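Chapter 4
Surfaces for Work

4.1 Before we choose a table

In Chapter 2 we looked at the height of furniture and how it affects the back and shoulders. Now we move up to the surface itself. Most students, when they are asked to describe a work table, give its length and width and then stop. The top receives very little attention, although the hands meet it all day.

Tyra Rustad, who taught interior planning in Plultska for many years, used to begin her course with a simple task. Each student put a small pale object on a table and looked at it from a normal sitting position. Then the same object was put on a table of another color. On a white top the outline was weak, and the students had to search for the edge with their eyes. On a very dark top the outline was strong, but the eyes became tired sooner. A quiet middle color, such as a soft blue-gray, was the one which most of them preferred at the end of the lesson.

The border of the table deserves the same care. A raised border can stop a round object from rolling to the floor, but it also presses against the forearm. A flat border in a different material does not stop anything - it only shows the worker where the surface ends. Corners should be rounded when people walk close to the table.
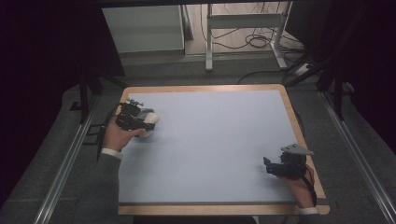

We must also think about the floor. Carpet makes a room more quiet and is kind to objects that fall, but small screws disappear in it, and cables that lie on it are easy to catch with a foot. In the Sæther workshop plan, which we study in section 4.3, the cables are led along one wall for this purpose.

Key words in this chapter: work surface, border, contrast, reach, glare.

Before you continue, choose a table that you use every day and write down the color of its top, the form of its corners and the kind of floor under it. You will need these notes in section 4.2.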